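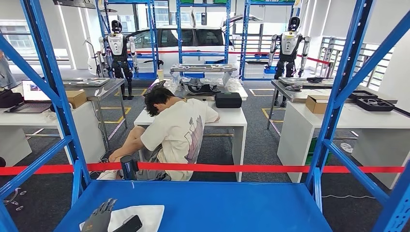
Levelling a boltless steel shelving unit

1. Set the uprights on the finished floor. On carpet, put a 3 mm steel plate under each foot.
2. Fit the lowest beams first and tap each one home with a rubber mallet.
3. Check level along the beam, then front to back. Shim the low foot.
4. Measure both diagonals of the bay. Adjust until they match, then tighten the brace bolts to 16 Nm.
5. Recheck after loading the bottom shelf.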